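Rubrik: Werkstatt & Montage | Schlagwörter: Kleinteile, Sortieren, Arbeitsplatz, README

# Gania Kleinteile - README

Gania ist eine Bildsammlung zu Montageplätzen, an denen kleine Bauteile auf einem Brett bereitgelegt und zusammengesetzt werden. Zusammengestellt haben sie Karla Tovar und Fuad Wubshet.

## Umfang

- 2552 Einzelbilder, aufgeteilt in 5 Ordner
- längere Bildseite: 1000, kürzere: 576 (Pixel)
- eine Textdatei mit Stichwörtern je Ordner

Die Ordner sind nach Arbeitsplatz getrennt. Innerhalb eines Ordners bleibt der Aufbau gleich, nur die Lage der Teile ändert sich.

## Arbeitsplatz

Im Ordner `brett_dunkel` liegt ein flaches weißes Brett mit kleinen Montageteilen auf einem dunkelgrauen Tisch. Dahinter hängt schwarzer Stoff bis zur hinteren Tischkante. Wer den Platz nachbauen will, sollte den Stoff matt wählen und nicht straff spannen - leichte Falten stören beim Auswerten kaum. 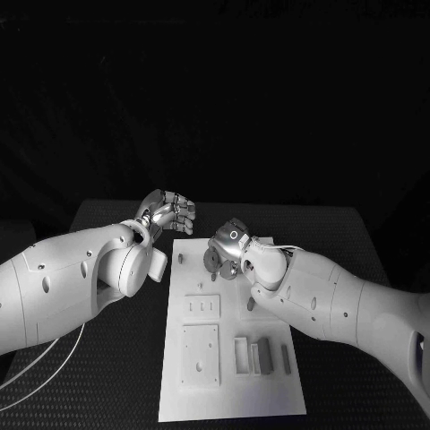 Für die Stichwörter gilt: Ein Teil wird nur benannt, wenn es eindeutig zu erkennen ist. Alles andere heißt `kleinteil`. Verdeckte Teile bekommen den Zusatz `verdeckt`, auch wenn sie im nächsten Bild wieder frei liegen. Das Brett selbst heißt immer `brett`, der Tisch `unterlage`.

## Bekannte Mängel

- Im Ordner `brett_hell` fehlen einige Stichwörter, Nachtrag ist für Februar geplant.
- Helle Teile heben sich auf hellem Brett schlecht ab.
- `unterlage` und `tisch` wurden anfangs gemischt verwendet. Bitte beim Filtern beide abfragen.

## Nutzung

Frei für Unterricht und eigene Versuche. Bei Veröffentlichung bitte »Gania Kleinteile« nennen. Korrekturen nimmt Fuad Wubshet als Patch an, ein Ordner pro Patch.

---

Kommentare (3)

**Mihret Yilma:** Gibt es die Stichwörter auch als eine gemeinsame Datei?

**Fuad Wubshet:** Bisher nicht. Einfach aneinanderhängen, die Kopfzeile ist überall gleich.

**Bereket Wako:** Bei mir bricht das Entpacken ab, wenn der Pfad Umlaute enthält. Ohne Umlaute läuft es durch.

Netness verwendet Cookies, um Ihre Anmeldung zu speichern. Einstellungen ändern | Einverstanden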